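**Ticket 348: small fridge in the ground-floor flat, door won't stay shut, puddle on the tiles**

Opened by: Gertraud Rüegg, Flirnwood (flat 3)
Assigned to: Ellbridge tenant help desk
Status: open, waiting on part
Priority: normal

---

**Gertraud, first message, Monday**

Hello again, and thank you for picking up the phone so kindly this morning! You asked me to put everything in writing so that whoever comes out has the whole story, and I'm afraid I am not a short writer, so please get yourself a coffee.

The trouble is with the small white fridge that came with the flat. It is the old one, gone a bit yellow on the outside, with the little freezer compartment at the top and one door that opens to the right. For the past couple of weeks the door has been drifting open by itself. I shut it at night, I hear it touch, and in the morning there is a gap wide enough for my finger. The milk has turned twice. On Saturday there was also water on the floor in front of it, enough to soak a dish towel, and it had run along the joints between the tiles toward the living room.

What I have tried so far:

- Turned the dial from 3 up to 5 (this made more frost and did nothing for the door)
- Wiped down the rubber seal with warm water and a little dish soap
- Leaned a chair against the door overnight, which held it, but I can't live like that
- Asked my neighbor, who said "buy a new one," so that was that

I haven't moved the fridge. It is heavier than it looks and I am not as young as I was.

---

**Ellbridge help desk, reply**

Dear Ms. Rüegg, thank you for such a thorough note, and please don't ever apologize for the length, it saves us a second visit more often than you'd think. I'm sorry about the milk.

A door that drifts is usually one of a few things: the seal has gone stiff, the hinge has dropped, something in the door is too heavy, or the cabinet is tipping forward. Before I send anyone, would you be able to do these for me, in your own time?

1. Take everything out of the fridge, including the door, and leave the shelves in place.
2. Clear the floor between the fridge and the living room so there's nothing to trip over, and so we can see where water is coming from if it comes again.
3. Put a sheet of paper in the door, close it, and tug. Do that at the top, the middle and the bottom on the side away from the hinge.
4. Let us know what the fridge is standing on.

If the water comes back in the meantime, please switch it off at the wall and give us a ring.

---

**Gertraud, second message**

Well, I have been busy! I'll take your steps in the order I did them, which was not quite your order, because I started with the floor.

Everything that had been in the way of the water got picked up on Saturday in a great hurry and put down again wherever there was space, so the living room had to be dealt with before I could get on with anything else. I had the television going for company while the sorting was done.

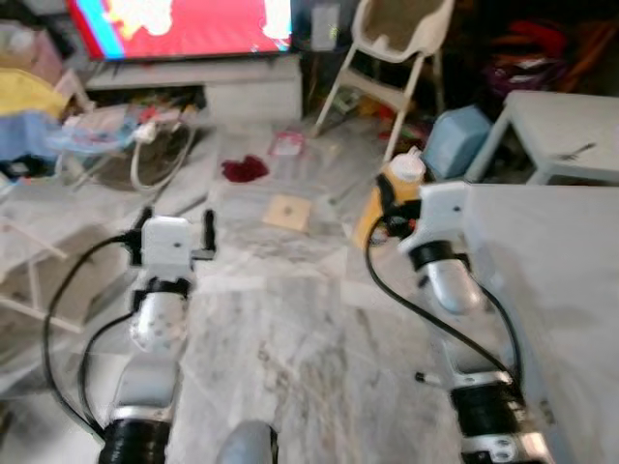

My worry with this room has always been the marble tile, because water on it hardly shows until you are standing in it. The gray and white streaks hide everything. I can tell you the wet never reached as far as the low white stand under the television, I felt along there with my bare hand and it was dry right across. There was still a fair bit to pick up at that point, the dark red cloth in front of the stand, the yellow bottle with the white cap, that little pink and white packet, and all of it had to find a home before I could lay newspaper down. The newspaper was my own idea. I put a double row from the fridge to the living room so that any new water would leave a mark and show which way it went. I hope that was all right.

The cloth is to go in the wash. I would rather have kept it by the fridge for mopping, but I have a proper floor rag for that and it seemed silly to have two.

Then the paper test. I used the back of an old Cimero receipt, nice thin paper. Results, all on the handle side:

| Place | How it felt |
|---|---|
| Top | Held well, I had to pull |
| Middle | Held, but slid when I tugged |
| Bottom | Fell out by itself |

I did it again after supper to be fair to the fridge and got the same answer. So something is not meeting at the bottom.

---

**Ellbridge help desk, reply**

That is a lovely clear result, and the newspaper was a very good idea. I'm going to borrow it for other people.

Bottom corner not sealing could be the seal or could be the hinge. Could you tell me what normally lives in the door? People put all their bottles in the deep shelf at the bottom and over the years the weight pulls on the hinge. And did you get as far as emptying it?

---

**Gertraud, third message**

You've caught me. Everything lives in the bottom of the door! Two bottles of juice, a big water bottle, vinegar, the sauces, and in summer a bottle of white wine lying across the top of them, which my sister told me never to do. I suppose that is ten years of leaning on one poor hinge.

The emptying took most of the afternoon. The inside is bare now except for the last odds and ends, and you can see the door shelves properly for once. 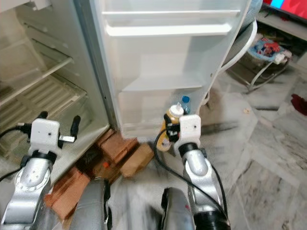

*Door shelves, nearly cleared: clear bottle with the blue cap in the bottom bin, squeeze bottle at the door.*

With the door that light, I closed it and watched it while I peeled potatoes. It stayed shut for the potatoes. It stayed shut for the carrots. Then, when I had stopped looking, it had come open again by the width of a pencil. So the weight can't be the whole of it, though I did notice it was slower to go.

I also looked at the seal with my reading glasses on. It is gray and it runs all the way along without a tear that I can find. At the bottom corner on the handle side it feels harder than the rest, more like a shoe sole than a seal. When I press it with my thumb it doesn't come back up.

As to what the fridge stands on, it is bricks. They were here when I moved in and I was told it was so that the floor could be washed underneath. I had honestly stopped seeing them.

---

**Ellbridge help desk, reply**

Bricks! Now we're getting somewhere. Thank you for getting down there to look.

Would you do one more thing, please? Don't lift anything and don't put your hands underneath. Just set a glass on the flat top of the fridge, half full of water, and look at it from the side. Then tell me whether the water is level with the rim, or whether it's higher at the front or at the back. And if you could tell me whether the bricks look like a matching set, that would help too.

---

**Gertraud, fourth message, 7:40 in the evening**

The glass has been up there since lunchtime and I have looked at it from every side. The water is higher toward the front. Not by a lot, the thickness of a coin perhaps, but I moved the glass to the other corner and it was the same there. So the whole fridge is leaning forward a little, like somebody listening at a door.

I put a few of the light things back, only what can't be left out, and kept the bottom bin almost free. I have been opening it and closing it all evening to see how it goes.
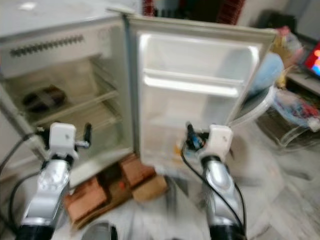
### Notes from the help desk, for the visit

Adding these here so they're all in one place for the technician. Ms. Rüegg, you're very welcome to read them and correct me.

**What we know**

- The cabinet is raised on bricks. From the pictures there are three showing under it, two reddish-brown and one lighter and more tan, over to the right. The odd one may well be from a different batch and a slightly different height, so please measure it before anything else.
- The fridge leans forward by the water glass test. A small fridge like this wants to tip back a touch so the door swings itself closed. Leaning forward, it will always creep open.
- The seal is stiff at the bottom corner, handle side. Paper falls out there and holds at the top.
- Years of heavy bottles in the deep door bin. Check the lower hinge pin and the washer for wear.
- Water on the floor on one day only. My guess is frost building up from the door gap, then melting. Newspaper has stayed dry since the door was emptied.

**Please bring**

- Replacement seal, 54 by 58 cm is what the old tenancy file says for this door, but measure on site before you cut the packaging open
- Long spirit level
- Leveling pads, the hard rubber kind
- Lower hinge washer set
- Someone to help lift. Do not let Ms. Rüegg help lift, she will offer

**Order of work**

1. Switch off, empty the remaining items into the cool bag.
2. Defrost the freezer compartment fully before tipping the cabinet.
3. Replace the bricks with a matching set or with pads, and set the cabinet so the front is slightly higher.
4. Repeat the paper test. If the bottom corner still fails, try warming the seal with a hair dryer and pressing it back into shape, then fit the new one if that doesn't hold.
5. Check the hinge last, with the door both empty and loaded.

---

**Gertraud, fifth message**

I have read the notes and I only have small corrections. The dial is back on 3, I turned it down again when you first wrote. The cool bag is mine and it is in the hall closet, behind the ironing board, so he needn't bring one. And I would not have offered to lift, I would only have offered to hold the door.

May I ask one thing about the bricks? If they come out, would it be possible for the fridge to stay up at the same height? I do like being able to get the mop under there, and with this tile you never know what is under a thing unless you can reach it. If it has to come down then it has to come down, but I thought I would ask.

I have started keeping the juice on the inside shelf. It is a slatted one, so the small jars wobble, but the bottles stand well enough if I put them toward the back.

---

**Ellbridge help desk, reply**

Corrections noted, with thanks, and I've taken the cool bag off the list.

Yes, we can keep it at the same height. I've asked for a low metal stand with adjustable feet in place of the bricks. Nakamura, our parts supplier, has the stand on the shelf but the seal is on order, so I'd like to do both in one visit instead of disturbing you twice. Until then:

- Keep the bottom door bin light, one bottle at most
- Use the chair at night if you need to, it does no harm
- Leave the newspaper down and change it if it gets damp
- If frost on the freezer panel gets thicker than a finger, switch off and call us

I'll ring you the moment the seal arrives.

---

**Gertraud, sixth message**

Thank you, that suits me very well. Newspaper still dry this morning, chair in place, and the milk is fine. Please tell the technician the bell downstairs sticks and he should press it twice.

---

*Status changed: waiting on part (seal). Stand reserved. Doorbell note added to the visit sheet.*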